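Orkier and Cultavel open joint programme for small orchards in the Tully valley

Tully, January 2019

Orkier, the cooperative for fruit storage and juice pressing, and Cultavel, the nursery for old apple and pear varieties, announce today the start of a joint programme for the small orchards of the Tully valley. The programme is called Mavance. It offers young trees, pruning courses and a guaranteed purchase of the harvest to owners who have too few trees to sell their fruit by the usual way.

The Tully valley was known for its cider apples and its winter pears. Many of the orchards are still there, but a large part of them is not cared for any more. The trees are old, the grass is high, and in autumn the fruit stays on the ground. The owners often live in town and come only at the weekend. They told us in our survey that they would like to keep the orchard of their parents or grandparents, but they do not know how to prune it, and they do not find a buyer who will come for a few crates.

Mavance wants to answer these two difficulties together. Until now there were courses without a buyer, and there were buyers who accepted only full lorries.

What the programme offers

Each owner who joins receives a first visit in the orchard. During this visit an adviser from Cultavel looks at every tree with the owner and writes a simple plan: which trees should be pruned this winter, which can wait, and where a new tree can be planted. The plan is written in ordinary language and it remains the property of the owner, also if he or she decides to leave the programme later.

After the visit, the owner can order young trees at a reduced price. Cultavel has prepared 400 trees for this first season, all grafted in its own nursery at the lower end of the valley. They are varieties which have been grown in the region for a long time and which support the late frosts well. The trees are sold with bare roots and must be planted before the buds open. For this reason the orders for the present winter will close early, and the owners who miss this date will be placed first on the list for next winter.

The pruning courses take place outside, in orchards of members. One course lasts 2 days. The first day is for young trees and the second one for old trees which have not been cut for many years — this is slower work, and it should be spread over several winters so that the tree does not suffer. Participants bring their own gloves and strong shoes. Saws and ladders are lent by Cultavel.

Purchase of the fruit

Orkier agrees to buy the apples and pears of the members for a period of 5 years. The price is fixed each August, before the harvest begins, and it is the same for everybody, whether the owner brings one crate or a full trailer. Fruit for the press can have marks on the skin and does not need to be sorted by size. It must be clean, it must be ripe, and it must not contain rotten pieces. Fruit for storage is accepted too, but here the rules are more strict, and we ask owners to speak with us before they pick.

Members can also ask to have their own juice back. In this case Orkier presses the fruit separately and the owner pays only for the pressing and the bottles. The smallest quantity for a separate pressing is one full press load. Neighbours are allowed to put their fruit together to reach it, and we have seen in past autumns that many like to do so.

For owners who have no vehicle, or who cannot lift the crates any longer, there will be a collection round during the harvest weeks. The lorry will stop at fixed places in the valley. The list of these places will be sent with the price in August.

Who can join

The programme is open to owners and tenants of orchards in the Tully valley and on the slopes on both sides of it. There is no minimum number of trees. Even a garden with a handful of old pear trees can be accepted, if a car with a trailer can reach it. Roughly 60 owners have already asked for information, and the first visits are planned for the coming weeks.

We ask members for two things in return. They should not use weedkiller under the trees, and they should leave the grass uncut in one part of the orchard until the summer flowers have finished. Hollow trees should stay standing where they are not dangerous, as owls and bats use them. Sheep are welcome under tall trees, but young trees must be protected from them with a guard of wood or wire. Cultavel can supply the guards together with the order.

Membership is free in the first season. From the second season there is a small yearly contribution, which pays for the visits and for the maintenance of the tools. Members who sell fruit to Orkier can have it deducted from their payment.

About the partners

Orkier is a cooperative of fruit growers with a cold store, a sorting hall and a press. It buys apples, pears and quinces and sells juice, cider and fresh fruit to shops and school kitchens in the region.

Cultavel grows fruit trees for gardens and orchards. Its collection of mother trees contains many local varieties, and some of them were found again in abandoned orchards of the valley. The nursery welcomes visitors in winter during the season of planting, and groups on request.

Information and registration

Registration forms are available at the counter of the Orkier press, at the Cultavel nursery and at the town hall of Tully. Owners who prefer to be called can leave their telephone number at one of these places.

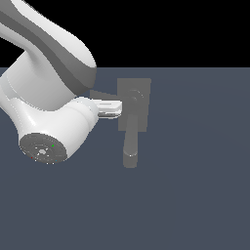 Journalists who wish to visit an orchard during a pruning course are kindly asked to tell us in advance, so that we can ask the owner for permission. The text of this release may be used freely, in full or in part.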